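Opening and Loading a Front-Loading Washer with Two Arms
Project report, Group 6
Leonor Barros, Ayman El Khatib, Danylo Sydorenko
Supervisor: Domingo Henríquez
10/9/18

1. What we set out to do

Our task was to write the control software for one laundry job: find the washer door, open it, pick a garment out of a basket on the floor, and put it in the drum. The arms and their low-level drivers were already set up. We wrote the door detector, the task planner and a logging tool called Neririk, which stores both wrist camera streams, the head camera and all joint positions with one shared clock.

2. Finding the door

The detector runs on the wrist images. It fits an ellipse to the dark door rim and works out the tilt of the front panel from its shape. Most bad fits came from reflections on the glass, which the first version took for part of the rim. We now throw away edge points that lie well inside the ellipse and fit a second time. 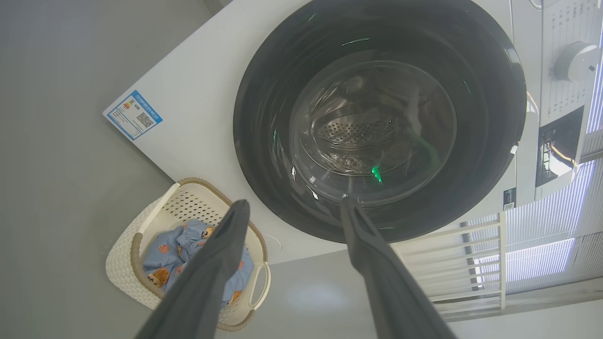

Figure 1. Wrist camera view with the door closed and one fingertip at the rim.

We labeled 1039 wrist images by hand and kept 900 of them for training. The rest were used only for testing. Sofia Cordeiro checked the labels and found several where we had marked the edge of the glass instead of the outer edge of the rim. Those were redone before the final training run.

3. Planning

The planner, Tirkomano, is a state machine with six states: look, approach, pull, clear, pick and load. Each state has an entry check and a timeout. If a check fails, the planner goes back to look and does not try to continue from where it was.

An open door takes up a lot of the space that the left arm needs. We added it to the collision model as a flat disk with a margin on both sides. The basket is a plain box. When the door hangs over part of the basket, the planner picks only from the part that is still free.

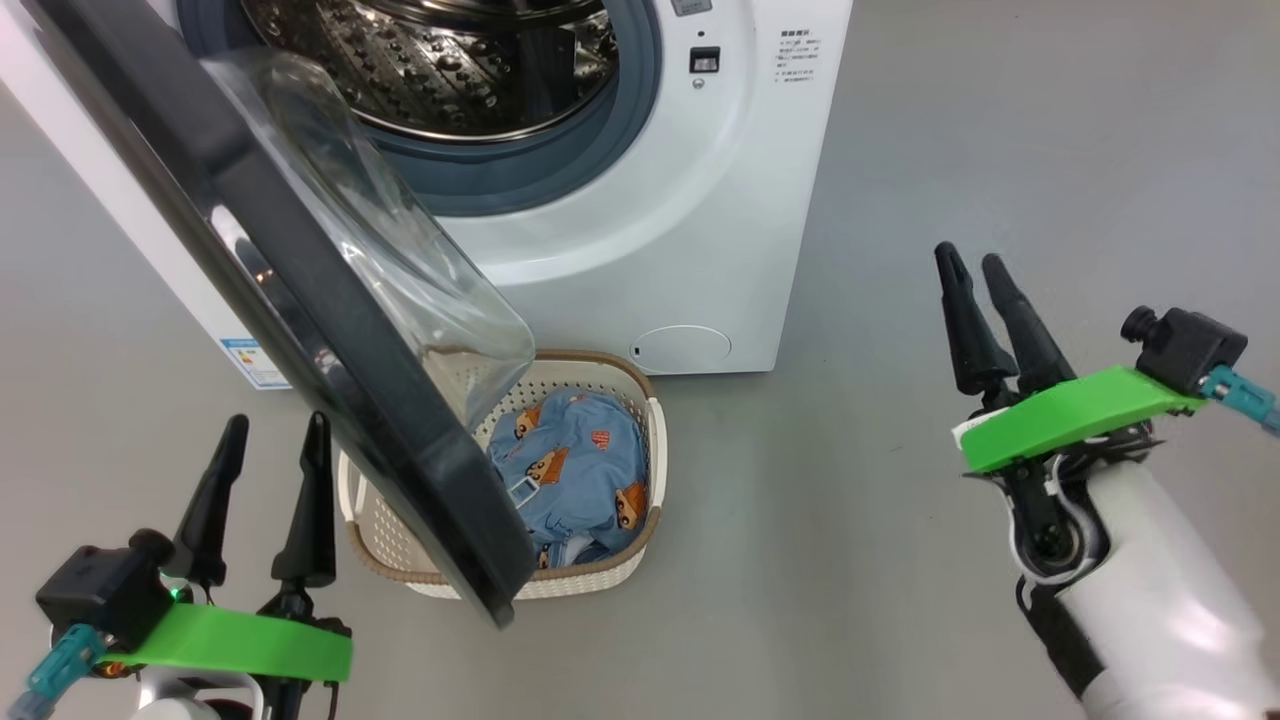 4. RESULTS AND PROBLEMS

The door detector worked well when the rim was fully in view. With the gripper close to the door, the fingers hide part of the rim and the fit drifts toward them. We added a fixed mask for the fingers, which helped, but the mask has to be redrawn if a camera is moved on its bracket.

Picking was harder. The grasp point is chosen from depth only, so a soft pile with no clear high point gives a different answer on every frame. Averaging over several frames made it steadier and also slower. 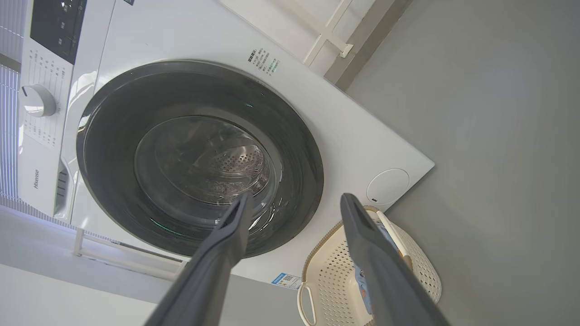 Figure 2. Wrist view from another angle, with the control panel at upper left and the basket behind the right finger.

Neririk logged 3185 state changes over the whole project. Most returns to look came from the approach state, where the check on rim tilt was too strict at steep camera angles. Loosening it is the first item on our list for the rest of October, followed by a finger mask computed from the joint positions.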